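**Call for participants: hearing and speech-in-noise study, Pletdale**

The Greenberg Hearing Laboratory is recruiting adults for a listening study on how people follow speech in rooms with steady background noise. Results will be used to revise the Brarness word lists, which were recorded with a small group of talkers and need new reference scores.

## Who can take part

Participants must:

- be 18 or older
- have spoken American English at home before the age of seven
- have no current ear infection and no ear surgery in the past year
- be able to sit and listen for two blocks of 30 minutes, with a break between them

Hearing aid users are eligible and will be tested both with and without their devices. Bring spare batteries or the charger. People with cochlear implants cannot be included in this round; a separate call will follow.

No experience with hearing tests is needed. If you took part in the pilot in April, you are not eligible, as the sentence material is the same.

## What the session involves

One visit, 100 minutes in total, including paperwork.

1. Consent form and a short questionnaire on noise exposure at work and at home.
2. Otoscopy. If wax blocks the ear canal, the session will be rescheduled.
3. Pure-tone audiogram, both ears, in the sound booth.
4. Speech test. Short sentences are played over loudspeakers while noise is played from behind. You repeat each sentence aloud as far as you heard it. Guessing is allowed.
5. Rating of listening effort on a paper scale after each block.

Levels are kept below those of a busy restaurant. You can stop at any point without giving a reason, and you will still be paid for the visit.

## Payment and travel

Participants receive $60 at the end of the session, by check or gift card. Parking behind the building is free with a permit from the front desk. Bus fare is refunded – keep the ticket.

## Data

Audiograms and responses are stored under a code number on the Jevix server. Names and contact details are held separately and deleted when the study closes. A copy of your audiogram can be given to you on request. It is not a medical diagnosis and does not replace a visit to an audiologist. 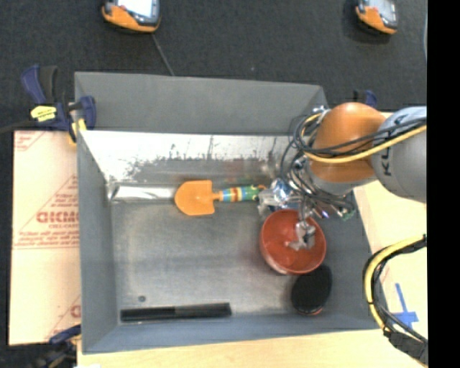 *Gray metal bin on a wooden tabletop, with an orange and gray robot arm at its right side.*

## How to apply

Write to Demetrius Tran, study coordinator, with the subject line "Study 1,722". Include your age, a daytime phone number, whether you use hearing aids, and whether mornings or afternoons suit you. Sessions start at 9:00 a.m. and 1:30 p.m.

Applications are handled in the order received. Each age group closes when its places are filled.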